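## 4. Where households keep spare bathroom goods

### 4.1 Setting and method

The interviews were carried out in Trundthorpe between March and May. We approached 200 households through the local library and the two primary schools, and 60 agreed to take part. Each was visited once by Carrasco or Gallardo, usually in the early evening, and the talk was recorded with the consent of everyone present. Children were welcome to join in and often did.

We asked people where they kept things they had bought ahead of need: soap, toilet paper, toothpaste, cleaning products. We also asked who in the home knew where these things were, and what happened when they ran out. The wording of the opening questions follows Goicoechea's earlier survey in Skarnska, so that the answers could be set side by side. The full recordings were split into 807 passages, each coded by two readers working apart. Where the readers disagreed, Iglesias made the final choice.

### 4.2 Low storage and forgotten stock

The space beneath the basin came up early in most interviews. People spoke of it as the obvious place for anything to do with the bathroom, and also as the place where things were lost. Pipework takes up the middle of the space and the back is hard to reach without kneeling. Older participants were the most direct about this. Several had stopped using low shelves after a fall or a knee operation, but had not cleared them out.
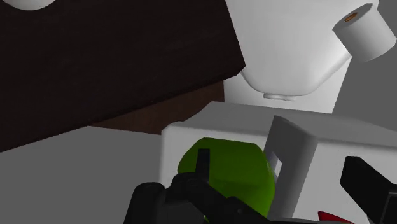 Forgotten stock had a cost, though a small one. Participants told us they had bought bleach or shampoo again while an unopened bottle sat at the back of a shelf. They tended to blame themselves for this. In homes where one person did all the shopping, the others rarely knew what was there and would ask before looking. In shared rented homes the pattern was different – each tenant kept a private supply, often in the bedroom, and the low storage held whatever former tenants had left behind.

### 4.3 Surfaces as storage

Flat surfaces were used for a second kind of keeping. Things left out in the open were, in the words of one participant, 'on duty'. They were in use or about to be, and anyone in the home could take them. This matches the Skarnska findings closely. The cistern lid, the window sill and the edge of the bath were all named, and people held firm views on which of these was proper. Visitors mattered here too. Some households moved things off the open surfaces before guests came and put them back afterwards, and could describe the order in which they did it. 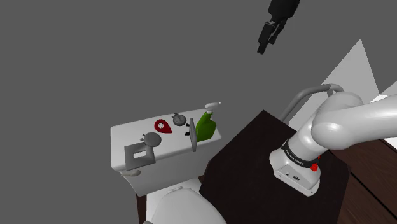
*Figure 3. A toilet with objects kept in a row along the tank lid.*

Itziar Cabello, commenting on a draft of this section, objected that 'on duty' makes the habit sound more settled than it is. In her view much of what stands on open surfaces has merely been put down and not picked up again, and participants supply the reason once a researcher asks for it. We accept the point in part. Our interviews cannot separate a rule that people follow from one they put together while talking. However, members of the same household, when asked separately, mostly gave the same account of what belonged where, and that would be odd if the rules were made up on the spot.

The term is kept in what follows, but only for goods that at least two members of a household described as free for anyone to use. Single-person homes are treated separately in Section 5.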